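Home Tickets Known issues Downloads Sign in

Catalog search drops every item with a comma in its name
Status: Solved
Product: Brekero Catalog, self-hosted
Opened by: Gualtiero Morelli, Elthorpe Toy Library
Opened: Thu 30 October

Hi all! First ticket from me, and it's a long one, but I've had a great time chasing this and I think I'm close.

We lend toys by the box and by the piece, and since the summer our whole catalog has lived in Brekero. 600 records at last export. Everything was lovely until we moved to the new search. Now if a member types "tomato" they get nothing, but if they type "tom" they get the tomato, the tomato plant puzzle and a book about a cat. Same thing with "strawberry" and "straw". Half words work, whole words fail!
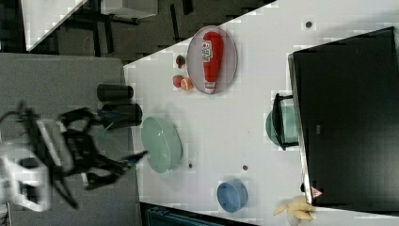

Play kitchen: ketchup bottle, plate and toy fruit.

What I've tried so far:

- Cleared the browser cache, two browsers, two laptops. No change.
- Logged in as a member instead of as staff. No change.
- Rebuilt the index from the admin page. It ran to 60 seconds and stopped with "Index job ended". It doesn't say whether it ended well or badly.
- Rebuilt again with the scanner unplugged, in case the Trultirier driver was holding the file open. Same message, same 60 seconds.
- Made a brand new record called "Tomato" with nothing else in it. Found right away with the whole word!

That last one got me very excited. Our naming habit goes back to the card drawer: noun first, then a comma, then the rest. "Tomato, red, toy." "Plate, round, gray." The new record had no comma. So I added one, saved it, searched again, and it was gone. Took the comma out and it came back. I did this far more times than I needed to.

My guess is that the new search keeps the comma stuck to the word, so it has stored "tomato," with the comma as part of it. Typing "tom" matches the start of that. Typing "tomato" by itself seems to be treated as a finished word, and there is no such finished word. Does that sound right to anyone? I'd hate to rename everything, because the shelf labels all follow the same pattern and people here know it by heart.

Server is a small box under the desk, set up by Papadopoulos, with plenty of memory free. Brekero is on the current release. Language is set to English (US). Log excerpt:

index: start
index: reading items, batch size 100
index: splitter = legacy
index: time limit reached
index: job ended

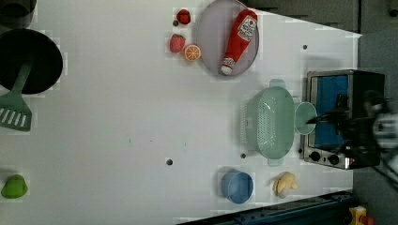
Fatos Janevski replied: Your guess is a good one, and the third line of your log backs it up. The legacy splitter only breaks on spaces. It should have been switched over when you upgraded, but the switch happens at the end of a full rebuild, and yours never reaches the end. Go to Settings, Search, Advanced and raise the time limit from 60 to 600. Leave the batch size alone. Then run one rebuild and please don't touch the page while it works. Also, do any of your records have very long notes? Anything over 2000 characters slows the old splitter to a crawl.

Update from me, same afternoon.

Long notes, yes! Oh dear. I sorted by note length and the top of the list is quite something. One of our members had been pasting whole game rules into the notes field, in several languages, and a train set had its entire repair history in there going back to the wooden bridge that was glued twice. I moved the rules into attachments, where they should have been all along, and cut the rest down to what a borrower needs to know. 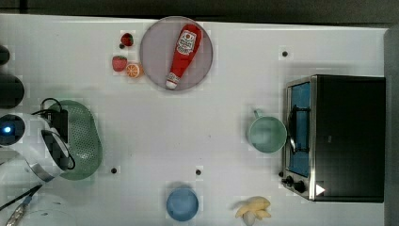
Then I set the limit to 600 as suggested and pressed Rebuild. I went and shelved puzzles so I wouldn't be tempted to click anything. When I came back the log had two lines I'd never seen before:

index: splitter = standard
index: complete

Complete! I may have said it out loud.

"Tomato" now brings up the tomato. "Strawberry" brings up the strawberry. The book about the cat has retired from the results. Commas are still in all the names and the labels can stay exactly as they are.
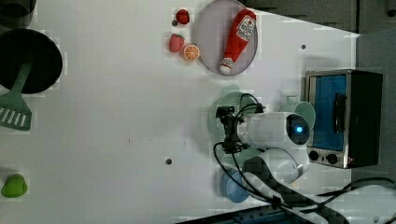 One leftover question before I close this, and it's about word order. The new splitter treats every word in a name the same, so a search for "green" gives me a very long page in no order I can make out. The play kitchen is the worst for it. The slotted spatula that goes with the frying pan is green, so it turns up mixed in with the frogs and the building blocks, and I'd love for the noun to count for more than the color. Is there a weight I can set on the first word, or should I be putting colors in their own field?

Fatos Janevski replied: Own field. Add "Color" under Item fields, tick "filter only", and it will show up as a checkbox next to the results. You can leave the color in the name too, but set "First word boost" to high on the same Advanced page. Run one more rebuild afterward.

Done, and it works beautifully. Typing "spatula" gives me spatulas and the checkbox does the rest. Closing as solved. If anyone else is stuck on "Index job ended", look at the splitter line first and your longest notes second!

We use cookies to keep you signed in and to remember your ticket filters. Accept / Manage

Contact support | Copyright Brekero | Back to top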